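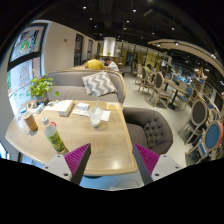 El jueves por la mañana leí un artículo de Renu Shukla sobre robots domésticos y desde entonces pienso en las mesas. Ella dice que la ropa doblada es la prueba más difícil. Yo trabajé seis años en la cafetería Jarman y no estoy de acuerdo. Para mí la prueba es recoger una mesa después de los clientes.

Una persona mira y ya sabe qué es basura y qué no. El vaso de papel pesa poco si está vacío y mucho si está lleno, y por fuera es igual. La servilleta se pega a los dedos. Los papeles sueltos pueden ser basura o los apuntes de un estudiante, y esto se debe preguntar. Yo tiré una vez los apuntes de alguien y todavía me da vergüenza.

Mi amigo Dexter Mercado es más optimista que yo. Según él, agarrar una botella ya es un problema casi resuelto, y lo que falta es el orden: qué cosa primero, dónde ponerla, cuándo parar.
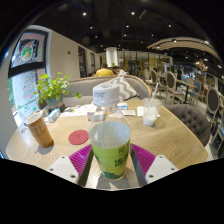
¿Puede hoy una máquina recoger sola una mesa de café?

A veces, si la mesa es sencilla y hay paciencia. Con líquidos abiertos y papeles mezclados yo no la dejaría sin vigilancia - tampoco me dejaron a mí la primera semana.

Dexter me prometió una lista de lecturas. Cuando la reciba, escribo otra vez sobre el tema, quizás con los platos.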